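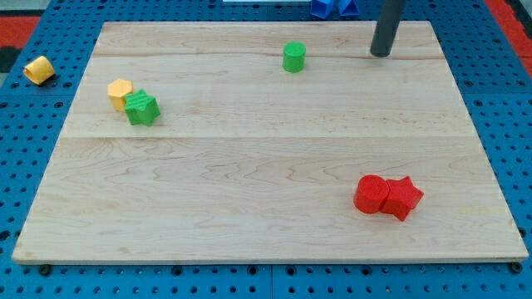 2020-08-10, intake check, lot 459
Checked by: Everaldo Figueiredo
Item: game-worn basketball jersey, Pinmont home white, number 3
Consignor: Brito

Mark each line **OK**, **Query** or **Fail**. Anything marked Query goes back in the tray with the lot and doesn't go to the catalogue until it's cleared.

## Paperwork

- [x] Consignment form signed. **OK**
- [x] Letter from the team shop. **OK**. Photocopy only. Brito says the original is with his brother and will be posted.
- [ ] Match to game photographs. **Query**. Two photos supplied, both from the right side. The repair is on the left, so they don't help with it. Ask for more.
- [x] Lot number on form, bag and hanger agree. **OK**. Hanger had the old number, changed.

## Labels and tags

- [x] Maker's tag present, front left tail. **OK**. Skotent, size 46. Print worn but readable.
- [x] Wash tag. **OK**. Reads 100% polyester.
- [x] Length tag. **OK**. Stitched on three sides, fourth side lifting. Don't pull it.
- [ ] Handwritten number on tag. **Query**. A 3 in black marker. Ink has bled into the weave, and under the lamp there may be another digit beneath it. Second opinion wanted before we write anything about it.

## Numbers and lettering

- [x] Front number, two-layer twill. **OK**
- [x] Back number. **OK**. Some puckering at the lower curve, normal for washing.
- [x] Name on back. **OK**. Sewn on a plate. No needle holes from an earlier name.
- [x] League patch, left shoulder. **OK**. Thread colour matches the others we've had from that season.

## Wear and condition

- [x] Loose threads at hem. **OK**. Light.
- [x] Team repair, left side below the armhole. **OK**. Zigzag stitch, same thread as the hem.
- [ ] Staining. **Query**. Small yellow mark inside the collar. Describe it in the listing. No cleaning.
- [x] Smell. **OK**. Storage only.
- [x] Moth or insect damage. **OK**. None found.

## Storage and handling

- [x] Clean cotton gloves. **OK**
- [x] Acid-free tissue in the folds. **OK**. Down to the last pack, 100 sheets. Reorder.
- [ ] Box. **Fail**. Came in a supermarket bag inside a shoe box. Moved to a flat box from the Bumholm delivery.
- [x] Insured value entered. **OK**. £220 until the queries are settled, then look at it again.

## Still to do

1. Original letter from Brito.
2. Left-side photographs.
3. Second opinion on the marker digit.

If the letter hasn't come by the end of August, hold the lot over to the next sale. EF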